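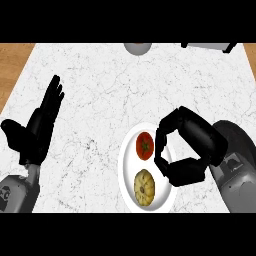
Keeping a diary again

In June I started writing a diary for the first time since I was a teenager. I give it 50 minutes before work, or less if I slept badly.

Most of what comes out is about my father. I moved from Fanby to Pelonthorpe partly to get away from those arguments, and they came with me. Some mornings I am still cross about things he said when I was nine.

I showed 2 pages to my friend Thodoris Zervas. He asked what I had been afraid of, and I couldn't answer him. I went home and wrote almost 2,000 words, a lot of it repeating itself. I cried a bit, then made toast.

I haven't rung Dad yet. I might write to him first.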